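3.2 Arrendamento mobilado e desgaste dos estofos

O arrendamento mobilado de média duração tem sido tratado na literatura quase sempre pelo lado do preço. Renda por metro quadrado, sazonalidade, taxa de ocupação. O recheio das casas aparece, quando aparece, como variável binária (mobilado / não mobilado). Parece-nos pouco. Quem gere este tipo de fogos sabe que a caução se discute à volta do colchão, do sofá e da placa do fogão, por esta ordem ou perto disso.

A amostra vem da carteira da Huvcombe, gestora de arrendamento com contratos entre 4 e 11 meses. Foram cedidos 300 autos de entrada e saída, anonimizados. Excluídos os fogos sem sala autónoma e os que mudaram de proprietário a meio do contrato. Os autos são preenchidos à mão e depois passados para a plataforma Jimport, com perdas: campos em branco, abreviaturas de cada vistoriador, uma ou outra página trocada. Onde a letra não permitia decidir, o registo ficou como omisso. Não imputámos.

Para cada peça de mobiliário o auto pede estado (bom, razoável, mau) e observações livres. A escala de três níveis é grosseira e há um enviesamento conhecido para "razoável", sobretudo na saída, em que o vistoriador quer evitar discussão com o inquilino ali à porta. Por isso demos mais peso às observações livres, codificadas por dois leitores independentes. As divergências foram resolvidas por releitura conjunta.

3.3 Quem paga o quê

A distinção jurídica entre desgaste normal e deterioração imputável ao inquilino é clara no papel. Na prática, menos. Nos contratos analisados encontrámos três redações diferentes para a mesma cláusula, uma delas a remeter para um anexo que não existe. Os valores retidos da caução por conta de estofos chegam aos 700 euros, e quase sempre sem orçamento junto. Em vários casos a retenção corresponde a um sofá novo quando o auto de saída só refere manchas nas almofadas de assento.

O critério da idade do bem é praticamente ignorado. Um sofá com sete ou oito anos de uso é cobrado como se tivesse saído da loja. A chamada tabela Pylypenko, que propõe uma depreciação linear por tipo de revestimento, é citada em dois contratos mas nao é aplicada em nenhum. Convém dizer que a própria tabela tem limites: junta na mesma categoria tecidos lisos e tecidos de toque aveludado, que envelhecem de maneira diferente, e não prevê capitonê nem costuras à vista. Voltamos a isto na secção 5.

A cor pesa. Nas observações livres, os estofos claros acumulam mais menções a "sujidade" e "marcas" do que os escuros, sem que se possa concluir que estejam mais gastos. Vê-se mais, regista-se mais. A Figura 1 ilustra a tipologia mais difícil de classificar.
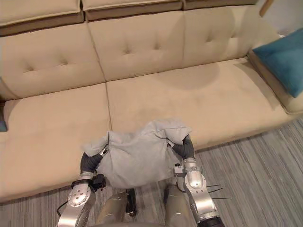
Figura 1. Sofá grande, bege, de revestimento macio tipo camurça, com três almofadas de encosto em capitonê.

O efeito da cor mantém-se depois de controlada a duração do contrato, mas perde força nos fogos com limpeza incluída na renda (aproximadamente 30 por cento da amostra). Duas leituras possiveis. Ou a limpeza regular reduz de facto as marcas, ou o senhorio que inclui limpeza é menos exigente no auto de saída. Com estes dados não conseguimos separar as duas. Uma tentativa com os registos da Flirby, empresa que presta o serviço de limpeza em parte dos fogos, foi abandonada: as datas das visitas não coincidem com as dos contratos e a morada nem sempre traz a fração.

Fica também por tratar o caso dos contratos renovados, em que não há auto intermédio e o desgaste de dois inquilinos sucessivos na mesma casa acaba atribuído ao segundo. São poucos na amostra, mas concentram uma parte visível das reclamações. Para a estimação da secção 4 foram mantidos, com uma variável indicadora própria.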